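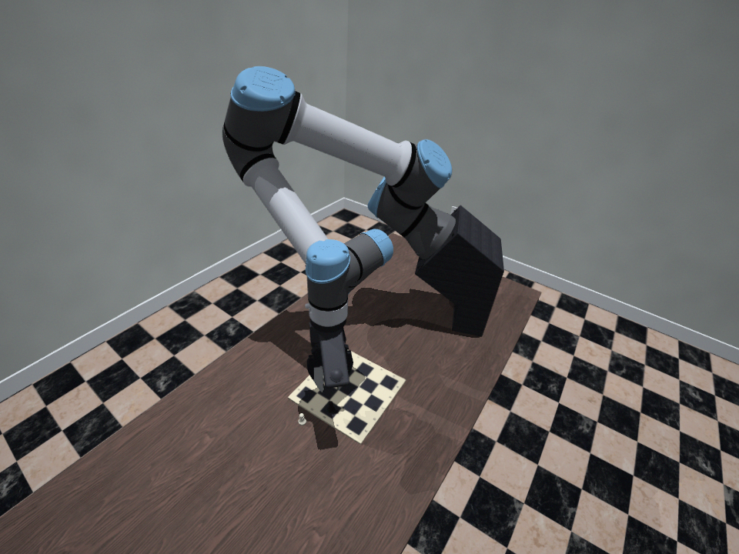 Zimbridge Workshop Papers, Vol. 6, p. 21

Figure 3. Simulated cell with the arm posed over the chessboard. One pawn-shaped piece stands on the table beside the board.

3.2 Layout of the cell and placement of the mount

The physical cell was to be built in the shared workshop at Furnetthorpe, on a bench also used for joinery. Drilling the bench top twice was not acceptable to the other members, so the position of the mount had to be fixed before any hole was made. We therefore modelled the arm, the mount, the table and the board first, and moved the parts in simulation until every square could be reached with the gripper pointing straight down.

The arm is carried on an angular block with a sloping face (Figure 3). Bolting the base to a slope tilts the first joint axis away from the vertical and towards the board. In the early trials with an upright base, squares in the near ranks could only be reached with the elbow folded tightly, and the planner often returned paths that swung the forearm low over the pieces. With the tilted base the elbow stays high and the forearm comes down to the board from above. The cost is that gravity now loads the first joint, and the holding torque has to be allowed for in the controller. We did not find this to be a difficulty at the speeds used for chess.

The block was drawn by Drita Nikolaidis and cut at Furnetthorpe from stock left over from an earlier machine stand. Its sloping face was left 2 mm proud and then dressed by hand until the base sat without rocking. The angle measured on the finished part was entered back into the model. The drawn angle was not used after that point.

The board is placed with a corner, not an edge, towards the front of the table. This was a late change. With the board square to the table, the two corner squares farthest from the mount lay close to the limit of reach, and small errors in the mount angle were enough to put one of them outside it. Turning the board brought both squares inside the limit, though it also means that the board frame and the table frame no longer share an axis direction. All square positions are stored in the board frame and converted once, when the cell is started. An early version of the code converted them at each move, which did no harm but made the logs hard to read.

Pieces that leave the game are put down on bare wood beside the board. No tray or rack is modelled. The drop positions are given in the table frame, so that moving the board does not move them – a small point, but one that caused two collisions in the first week of testing, when both sets of positions were tied to the board.

Lighting in the simulator is a single strong source with shadows switched on. For path planning it has no effect. It matters for the square classifier described in Section 3.4, which is trained partly on rendered views. The arm and gripper throw a dark shadow over part of the board in many poses, and a cream square in shadow can be closer in brightness to a dark square in full light than to its own neighbours. Nayara Evangelista's first classifier, trained on evenly lit boards, failed on such squares more often than on any others. The training set was then rebuilt with 1506 rendered views, of which 600 have the arm over the board. The walls and the tiled floor are taken from the simulator's stock room and play no part in the work.

Reach was tested by sending the tool to the centre of each square, first at a safe height and then at grasp height. All squares passed at the safe height. At grasp height 62 of the 64 passed at once; the other two, both on the side nearest the mount, needed the wrist to be turned by a half turn before the descent. A rule for this was added to the planner, and the mount position was then frozen.

The hole pattern was printed at full size from the model, taped to the bench and drilled on April 15, 2019. The controller, an Istiteck unit, sits under the bench and is not included in the simulation. Cable runs are also left out. Section 3.3 gives the measured error between the model and the finished cell, together with the correction applied to the board frame.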